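# Spielküche aufräumen, ohne dass es Tränen gibt

Ich geb's zu: Bei uns lag das Spielzeugessen jahrelang überall, nur nicht im Korb. Seit September machen wir es anders, und es klappt (meistens!).

**1. Alles auf einen Haufen.** Erst mal kommt der ganze Kram auf den Tisch, auch die kleinen Sachen. Ich nehme gern eine dunkle Unterlage — darauf findet man das Kleinzeug viel schneller wieder.

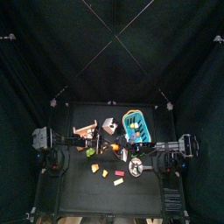

*Der türkise Korb mit dem orangen Rand, weiter links das Stühlchen.*

**2. Lebensmittel in den Korb.** Obst, Gemüse, Eier, alles durcheinander. Früher hab ich nach Farben sortiert, das hat genau 9 Tage gehalten. Meine Freundin Lilla schwört auf Beutel, aber da sieht man ja nicht, was drin ist!

**3. Rundes zuerst.** Eier und Ähnliches kullern sonst vom Tisch, also gleich rein damit.
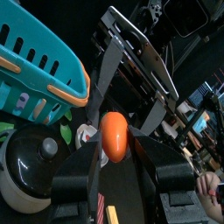 Flache Teile wie Blätter lege ich erst ganz zum Schluss obendrauf, weil sie gern durch die Schlitze rutschen. Töpfe bleiben bei uns draußen und kommen mit Deckel ins Regal, Tassen und Teller daneben.

**4. Korb an seinen Platz.** Unserer steht unten, damit die Kinder selbst drankommen. Am nächsten Morgen wird dann eh wieder alles ausgekippt.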